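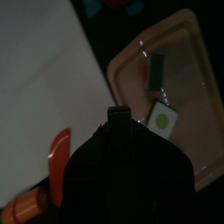
The tan tray, holding the green block and the card with the green dot.

I own too many containers with lids, and I've come around to thinking the lids are the trouble. I'm 37, I've lived in four apartments in Trisau, and in every one of them I bought a new set of bins, snapped the tops on, stacked them in a closet and then forgot what I had. I once bought the same roll of picture wire twice in one March (still have both, if you need picture wire).

So I want to make a case for the tray. The plain, flat, slightly boring tray, the kind with a raised rim and rounded corners that you'd pass right by in a store. Put one on a table and put your small things in it. Leave it there. Yes, out where people can see it!

My friend Perla Palacios thinks this is a terrible idea. She keeps her place like a hotel room, and her argument is that a tray is just a pile with a border. I've thought about that a lot, mostly while washing dishes, and I think she's right about the border and wrong about the pile. A pile spreads. You set down a card, then your keys, then the mail, and by dinner you've lost half the table. With a tray you can see when you've run out of tray. Something has to go back where it lives, or you have to admit it doesn't live anywhere, and then you can have that argument with yourself and get it over with.

The other thing I like is that small stuff looks better with some room around it. One block and one card in a tray look like you meant it. The same block and card in a plastic tub with a hundred other bits look like something you'll be throwing out next spring. I put down a tile with a bit of color on it and I'll notice it every time I walk by, and I'm a person who doesn't notice much before coffee.

Now, big things are another matter, and here Perla and I almost agree. A cup doesn't go in the tray. A bowl doesn't either, because a bowl is already a tray, just a rounder and greedier one. (Every bowl I've ever left out has filled up with rubber bands. I don't even buy rubber bands.) Those I like standing straight on the table with nothing under them, where you can grab them.

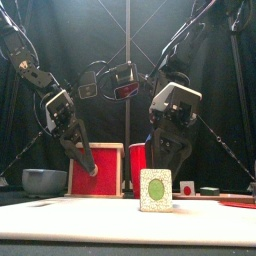 And then there's color, which the storage people seem to be scared of. Go to Wirnard's on Trujillo Street and look at the organizing aisle: clear, white, clear, gray, clear. I get it, it photographs well. But a red cup is a cup you can find. A box with a red front and a round wooden knob tells you which box it is from clear across the room, and you don't need to print a label for it. I had a label maker for years, a Clider, and the only label still stuck to anything in my home says LABELS.

Natalia Ibarra, who taught my shelf-building class and has strong feelings about wood, told me once that a knob is a promise that you'll open the thing. I'd go further. If it doesn't have a knob or a handle, or at least an open top, I'm not going to open it, and whatever I put in there is gone for good.

I'm not saying throw out the closet. Winter blankets can have lids. Tax papers can have all the lids they want. But the things you handle every day, the little ones that don't seem to belong in any room, should be out on a flat surface with a low edge around them. Get a tan one, or any color you can stand to look at. Mine collects a fine coat of dust if I'm lazy about it, and then I wipe it down and everything goes back in, usually in a different order than before.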